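Part 3: Setting up the PC teardown bench (Rultley robotics club, April 2021)

I wrote these steps after Yuxi Du and I set the bench up twice in one night, so please follow them in order!

1. Lay the tower on its side on the slats, panel off, with the rear facing the arm's base. The grey fixture plate goes on the left.

2. Jog the gripper down towards the drive cages at low speed. I keep one hand near the stop button the whole time.

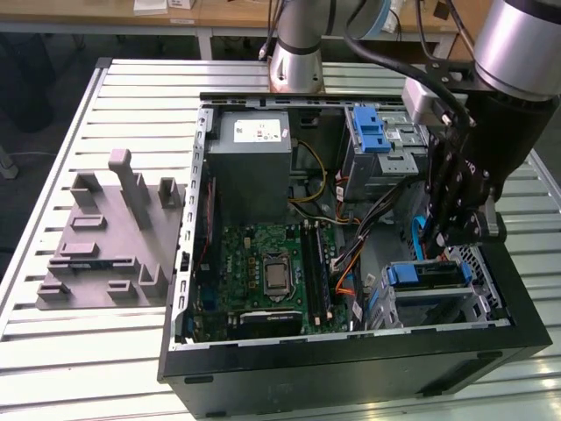 3. Load the program called Mao and run it with the fingers open. Do this 3 times before you let it grab anything.

CAUTION: unplug the tower at the wall first. Yes, even if you're just having a quick look.

4. Now try a lift with the hard drive. Go straight up and keep it well clear of the cables,

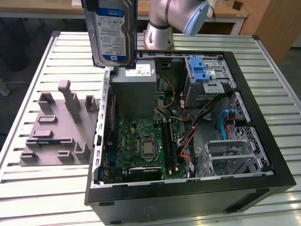 and if you hear the cage scrape, stop and call Naa Abubakari or me over. Spare finger screws are in the drawer marked 6.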